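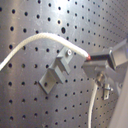 2023-12-16

The shed wall at Jistdale has now had two winters of measurements, so I am writing up the condensation problem before I lose the notebook.

The shed is a single-skin steel box on a concrete slab, bought second-hand. I store hand tools in it, plus a bench grinder and a box of plane irons that were my uncle's. In the first winter the underside of the roof dripped on clear nights and the plane irons rusted along the edges. The door was shut throughout. I had assumed rain was getting in at the ridge and wasted a weekend on sealant.

The mechanism is well known. On a clear night the roof radiates to the sky and drops below the temperature of the outside air. Once it is below the dew point of the air inside, water forms on the underside. It needs no leak. It needs only moist air, and a bare slab with no membrane under it supplies plenty of that.

I put one logger at bench height and a second with its probe taped to the roof sheet. Both record every 600 seconds. I worked out the dew point from the bench readings and plotted it against the roof temperature. Wherever the roof line goes under the dew point line, I count it as a wet night. In the first winter there were 40 of these. The worst run came after a mild wet spell followed by a frost, when the slab was still giving off moisture and the roof had gone cold.

Changes made in May, in order:

Floor first. Polythene sheet over the slab, lapped up the walls and taped, with rubber matting on top. Bench humidity fell within the week, though the weather was also drying out, so I would not put a figure on it.

Then ventilation. Low vents on the north side and high vents on the south, all with insect mesh. The mesh cuts the airflow more than I expected and needs brushing out.

Roof last. I stuck absorbent fleece to the underside of the sheets. It does not stop condensation. It holds the water until the day warms up and then lets it go again. Shayne Maihi had used it on a field shelter and warned me to keep it back from the eaves, where it can wick rain inwards. I left a bare strip and varnished the cut edge.

So far this winter I have logged 6 wet nights. The comparison is poor: it has been windier, the season is not over, and the roof probe now sits behind fleece and reads warmer than the steel does. I need to move it to the outer face and run both positions side by side for a month.

The plane irons are in the house. I have not decided whether to take them back out.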